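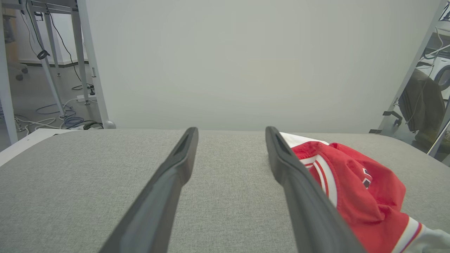 The Away Shirt

Stuart Bickerstaff lent me his shirt when I was 22, and I'd like it on record that he never once asked for it back. He just mentioned it. At weddings, mostly.

It's red and white with a big stripe running across it, and we both wore it (different years, obviously) for Tindall, a team so bad that the Zurdale paper stopped printing our scores. Stuart played in it first. Then he hurt his knee, I came in off the bench, and there was only the one shirt left that fit a grown man!

So last July he calls me up. He's driving over from Brollen, he'll be at my place by nine, and do I still have it? Sure, I say, of course I do, and then I hang up and tear the closet apart. Not there. Not in the box with the Christmas lights either, or the suitcase, or under the spare blankets, where I did find 16 dollars and a very old train ticket to Netari.

It was in with my daughter's soccer stuff. She'd been sleeping in it, she said, for ages, because it was soft. I dropped it on the gray fabric in a heap and stood there thinking I should iron it, or fold it at least, the way you would for a guest. All those creases, and that bit of navy blue peeking out of the red.

Then the doorbell went, and my daughter got there before me.

"Are you the shirt man?" she said.

I heard Stuart laugh, that same big honk from the back of the team bus, and I left the shirt where it was and went to put the coffee on.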